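3. Living with the boards: what the bench work was like

I should say up front that this section is less tidy than the last one. Riku Hirano and I spent most of July with a pile of old boards and a pale work surface, and what follows is my account of how we handled them, what slowed us down and what I would change. The numbers come later, in section 4. I kept a notebook the whole time (badly), so most of this comes out of that.

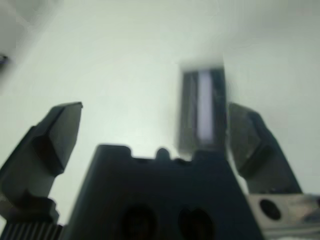
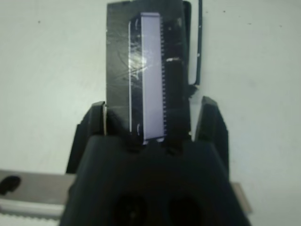 Figure 3. The pale work surface, common to both views. In the second, a black board is held upright, with a long, light-colored part on its face and a thin black cable running down beside it.

We got our boards from Ballell, a small repair firm that was clearing out its back room, and we ended up with 711 of them after throwing out the ones that were snapped or badly burned. I had imagined that sorting them would take an afternoon. It took six days! Riku wanted to sort by size and I wanted to sort by what was mounted on them, and we went back and forth on it before settling on his way, mostly so we could use the drawers we already had. I still think mine would have been better for the later stages, and Riku still thinks I'm wrong, so we have left both arguments in the appendix.

The thing I had never thought about before this project is how much of working with a board is just turning it over. You pick it up, you look for a part number, it's on the other side, you flip it, now the light is wrong, you tilt it. Lying flat, a board keeps half of itself secret, and the half you want always seems to be the one facing down. Standing boards on edge helped a lot. You can get at both faces, and reading small print no longer means hunching over the bench with your nose on the thing. My back was grateful.

Surface glare was the second big nuisance. Old film and tape pick up scratches, and under a desk lamp the scratches light up like frost. We tried moving the lamp, then moving the board, and then Fatima Anozie came by and suggested we turn the lamp to face the wall and work in the bounced light. It was dimmer, and I complained about it for a day, but the part numbers got easier to read and we kept it that way to the end. The pale surface was her idea too. We had started on a dark green mat, and small black parts vanished on it so completely that I once swept a good one into the trash along with the dust.

Then there were the cables. Our original plan (which Riku wrote, and which I happily signed off on) said to remove every cable before a board was logged. That sounds sensible until you meet a cable that's been soldered on by somebody in a hurry. We pulled a pad clean off one of the early boards that way, and after that we changed the rule: plugged cables come off, soldered ones stay on and get noted. It makes the drawers messier – the loose ends catch on everything – and it adds a little time to each board, but we stopped wrecking things.

For logging we used Hegarty, the shared spreadsheet tool our lab had already set up, with one row per board and a second sheet for anything mounted on it that we thought worth saving. The second sheet came to 1,119 rows. I'd love to say they were all filled in the same way. Riku writes "conn, long, white" where I write a whole sentence, and for the first stretch we didn't agree on what to call a part when neither of us was sure what it did. In the end we gave it a column of its own, simply headed "looks like," and it may be the most useful column in the file. A guess marked as a guess can be checked later. A guess typed in as a fact just sits there being wrong.

We had a target of 600 boards fully logged before moving to the tests, and we did reach it, though the pace was very uneven. Mornings were quick. After lunch we got slower and our notes got shorter, and when I reread them I could tell pretty well when each row had been typed. Toward the end we moved all the fiddly boards to the morning and kept the plain ones for later in the day. I wish we'd done that from the start.

The boards we set aside as too awkward went into a box labeled Gukach, after the project that will be taking them on. Most have several cables soldered on or layers of tape we didn't want to peel. I've described them only briefly in the appendix, as neither of us felt we knew them well enough to say much, and Fatima has asked that the tape be left where it is until her group has looked at what's underneath.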